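The fault at Siltitness came down to grip force, says the technician who runs the two-arm bench there. "It pulled and didnt stop. Limit was set at 70, log said 117."

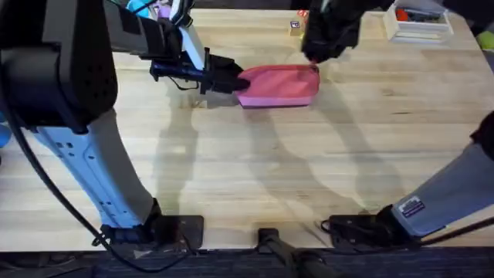
Vol. 39, p. 117

Job was a pink pencil pouch. Zipper stuck, left arm kept pulling. "I hit the stop - late."
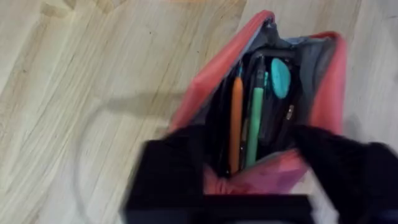 Photo: Zurnska

Cause? A bad update, she thinks. Old limits got overwriten.

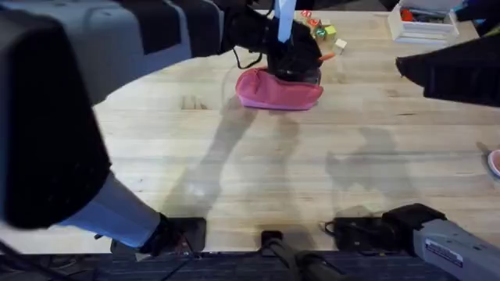

Can the stop button fail too?
It can, so they test it every morning.

Kinum, who supplied the update, has pulled it.

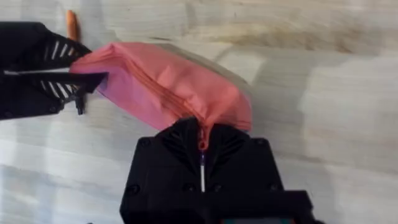 "Slow speed only, until January," she says.

Comments
ayele: same fault here
benchrat: check your limits!!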